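Questions fréquentes : prévoir l'achat d'un poste Pludero

Combien coûte un poste ?
Le bras Pludero avec sa pince est facturé 2 000 euros hors taxes. La table, les profilés et le câblage ne sont pas compris.

Peut-on commander la pince seule ?
Oui, elle coûte 459 euros. Vérifiez d'abord que la bride de votre bras est compatible.

Combien de caméras faut-il prévoir ?
Le devis standard en compte 2. Un troisième support peut être ajouté à la commande, mais pas après la livraison.

Quel délai pour la livraison ?
Il faut roughly compter 40 jours ouvrés. Les commandes passées avant le 20 mai sont livrées au tarif de mars.

La formation est-elle incluse ?
Non. Elle est assurée par Elum et fait l'objet d'un devis séparé.

Faut-il un budget pour les consommables ?
Oui, et il est souvent oublié. Les doigts de pince s'usent, les objets d'essai aussi. Pour les matières souples, prévoyez du papier en quantité : une feuille froissée ne se présente jamais deux fois de la même façon et il faut en changer souvent.
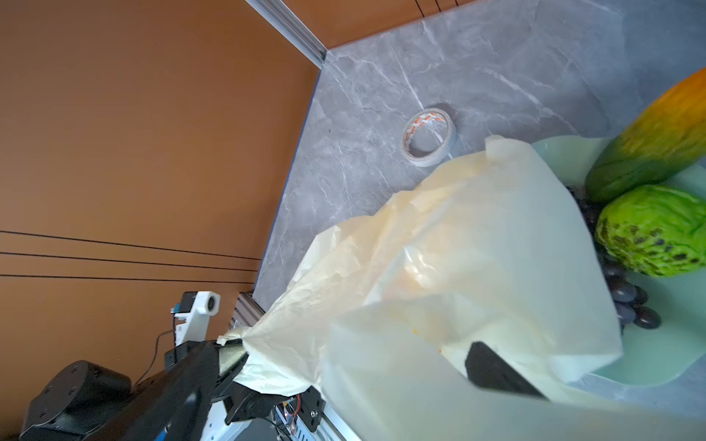 Mosoti signale que son premier budget ne prévoyait rien pour les doigts de rechange et qu'il a fallu refaire une demande en cours d'année. Nous conseillons depuis d'en inscrire un jeu dès la première commande.

Peut-on louer avant d'acheter ?
Oui, par l'intermédiaire de Flitcombe, pour un mois au minimum. Les loyers ne sont pas déduits du prix d'achat.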